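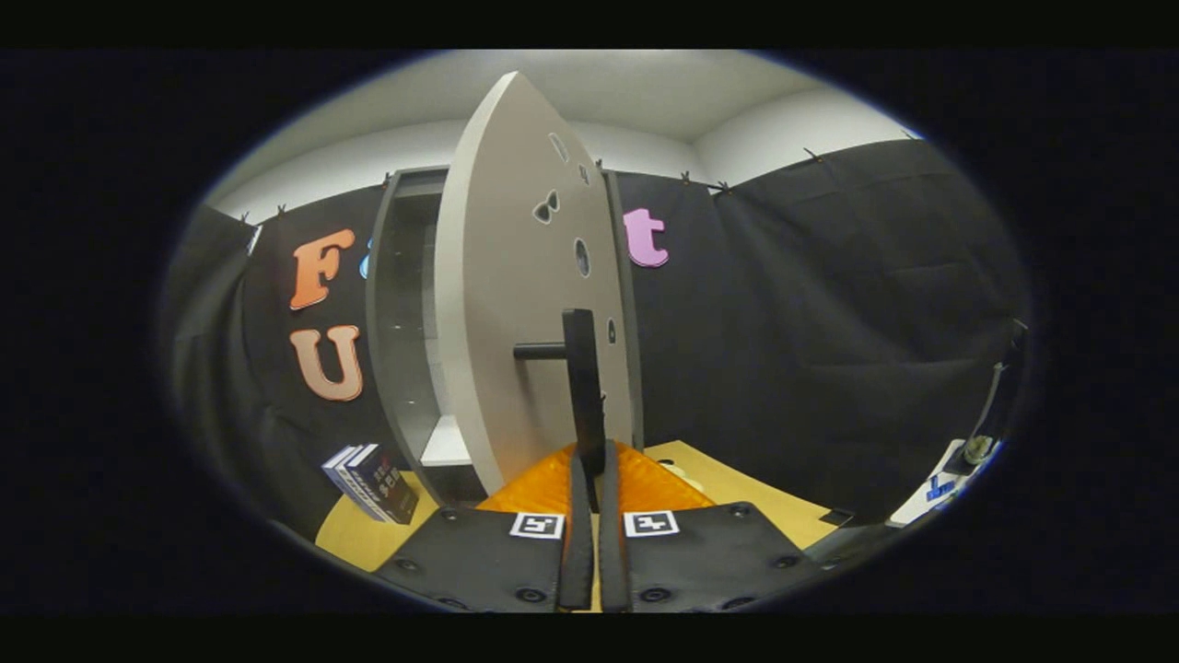
Item 7: pale gray board with black handle.

Greseck Storage Hall, winter walk-through
Inspected by Magdy Lamrani, Monday, December 9, 2024
Marks: OK, FIX, or SEE COMMENT

1. Front door closes by itself: FIX
Closes by itself in the sense that gravity gets there eventually. Took 45 seconds. Adjust the closer.

2. Exit sign lit: OK
Both bulbs, a first.

3. Extinguishers charged and tagged: SEE COMMENT
Needle in the green on all of them. The one by the loading door is tagged September and hangs behind a stack of Batano cartons, so you would need to put out the cartons first. Move the cartons.

4. Aisles at least 31 inches clear: FIX
Aisle B fine. Aisle C fine if you turn sideways and think thin thoughts. The Pop display stands go back upstairs.

5. Shelving bolted to wall: OK
Pulled on every upright. Nothing moved except my shoulder.

6. Load labels on shelves: FIX
Top shelf label says 384 lb. Someone has added "ish" in marker. Replace label.

7. Tall boards and panels, handles tight: OK
Check the screws again in spring. Please carry by the handle and set down gently - the floor was painted last year and I would like to enjoy it.

8. Ladder feet and locks: FIX
Left foot is worn to the metal. Tagged out. Do not untag it "just to change a bulb." I know who you are.

9. Heater clearance: OK
Nearly 76 inches to the closest cardboard.

10. First aid kit stocked: SEE COMMENT
Plenty of eye patches, no bandages. Order from Grokley, and ask for the large ones.

11. Floor drain clear: OK
Smells the way it always does.

12. Last inspection's fixes completed: SEE COMMENT
Items 1, 4 and 6 look familiar. I have copied the comments over to save ink.

Recheck of all FIX items: before the holiday shutdown. Leave this sheet on the clipboard, and leave the clipboard on its hook.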